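Storndale says its new dashboard settles the email question. Does it?

Storndale, the marketing software firm, released a new version of its campaign dashboard in September, and the headline claim is a bold one. The company says small businesses can now see exactly how much money each email newsletter brings in, down to the dollar, without hiring an analyst or touching a spreadsheet.

It would be a useful thing to have, if it worked as described. Having read the material the company sent out, I have some doubts.

The new feature is called Moditz. It assigns a "revenue share" to every newsletter a business sends. When a customer buys something, Moditz looks back over that customer's recent emails and gives credit to any they received in the last 8 days. The customer doesn't have to click a link. They don't even have to open the message. If it landed in the inbox and a sale followed, the newsletter gets a cut.

Anyone who has run a shop can see the trouble with that. Regular customers tend to be on the mailing list, and regular customers buy things. A store that sends a newsletter every week will have nearly all of its loyal buyers inside the window at all times. Under these rules, the newsletter would get credit for a good share of sales even if every copy went straight to the trash.

Storndale points to a trial with 173 businesses, which it says reported "substantially higher" email revenue after switching. Higher than what? The comparison is with the company's older report, which only counted purchases made after a click. Change the rule from "clicked" to "received" and the number goes up on the first morning. The businesses may have sold the same amount of stuff as before. The release doesn't give total sales for any of them, before or after, and when I asked for those figures I was told they were confidential to the customers.

Zulmira Esteves runs the online side of Galtlow, a garden supply retailer that took part in the trial. She has a list of around 3000 subscribers and sends 2 newsletters a month.

"The report told me email was bringing in almost half of our business," she said. "I've been doing this a long time and I know it isn't half. I liked the charts. I didn't change the budget over it."

Galtlow then tried a test of its own. For one mailing, Esteves left out a random slice of the list and compared what the two groups spent over the following week. The people who got the newsletter spent a little more. The gap was much smaller than the dashboard had suggested, and she is careful to say that one mailing doesn't prove much either way.
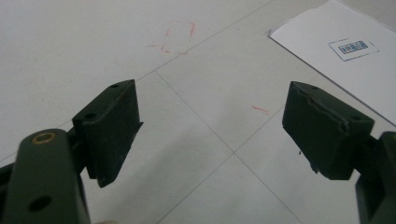
Holding back part of the list is an old method and a cheap one. It costs a few possible sales and gives a business something to compare against. Most email services allow it with a bit of fiddling. Moditz has no setting for it at all, which seems a strange gap in a product sold on accurate measurement. A Storndale spokesperson said hold-out groups are "on the roadmap" but would not offer a date.

There is also the matter of price. Moditz comes only with the top plan, and that plan is billed by the number of emails sent. A report that makes every newsletter look like a winner is likely to lead to more newsletters, and more newsletters lead to a bigger bill. I don't claim anyone designed it that way. I would still want to know how the 8 days were picked, and the release doesn't say.

Kuipers, a smaller rival, takes a plainer approach and credits email only when a customer clicks through and buys in the same visit. That surely misses some sales — people read a message on the phone and order later from a laptop — but at least the user knows which way the error runs.

Existing Storndale customers on the top plan will see the new numbers by default. The older click report is still there, under the archive tab in the settings menu. Businesses that want to compare one year with the next should export it before switching, as the company has not said how long it will stay.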